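Nulow 桌面取放工作站:设备说明与维护要求

产品概述
Nulow 桌面取放工作站由 Sildale 自动化设备部供应,适用于实验教学、食品原料分装研究及小型器皿搬运。工作站由手持式双指夹爪、控制盒、器皿架及连接线缆组成,可安装于普通木质桌面,无须另设专用台架。标准套装订货号为 343。

安装条件
桌面应平整、稳固,表面清洁。器皿架置于桌面一侧,前方留出夹爪进出的操作区域。控制盒及线缆不得放置于操作区域内。桌面反光较强时,应调整照明角度,并重新执行视觉标定。标定完成后,器皿架不得移位;确需移动的,应按首次安装的程序重新标定。

夹爪检查
每次开机前,操作人员应将夹爪完全张开,逐项检查下列内容:
两侧指块内表面有无磨损、油污或残留颗粒;
指块安装孔有无裂纹,紧固件是否齐全;
支臂上的金属孔圈有无松动;
两指闭合后是否对正,运动过程有无卡滞。
任何一项不符合要求的,应停止使用并填写检修记录。
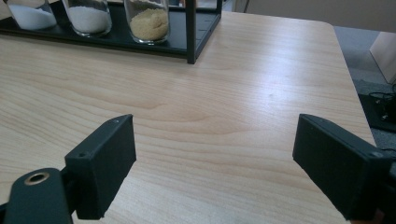 图1 夹爪处于张开状态,桌面器皿架上放有盛装颗粒物料的玻璃罐

指块更换
更换指块前必须切断电源,并取下线缆接头。松开紧固件时,应以手托住指块,防止其坠落损伤桌面或玻璃器皿。左右指块不可互换,安装时以背面刻印的方向标记为准。新指块装好后,应先空载开合 3 次,再以空罐试夹。指块备件订货号为 331,每套含左右指块各一件及配套紧固件。

清洁与保养
夹取盐、糖等颗粒物料后,应使用干燥软布擦拭指块,孔内残留物以软毛刷清除。不得使用压缩空气直接吹扫支臂接缝。玻璃罐外壁如沾有物料,应先行擦净再放回器皿架。长期停用时,夹爪应保持张开,并加盖防尘罩。
Brurnness 试验室的耐久测试中,一副指块在累计近 1,038 小时运行后出现可测得的磨损。实际更换周期应根据物料性质及使用频率确定。

常见故障
夹持打滑:清洁指块内表面;如无改善,更换指块。
闭合不对正:检查安装孔处紧固件,按对角顺序重新拧紧。
定位偏差:确认器皿架未移位,重新执行视觉标定。
夹爪无响应:检查控制盒指示灯及线缆接头。仍无法恢复的,不得自行拆解支臂,应联系技术服务部门。

技术服务
标准套装自验收之日起享有保修服务,指块属易损件,不在保修范围之内。返修设备应附检修记录,并使用原包装寄送。每年 12 月为集中检定期,用户单位可提前提交检定申请。
技术联系人:Hajar Shehata
服务单位:Younis 设备服务中心
本页更新日期:2018年5月28日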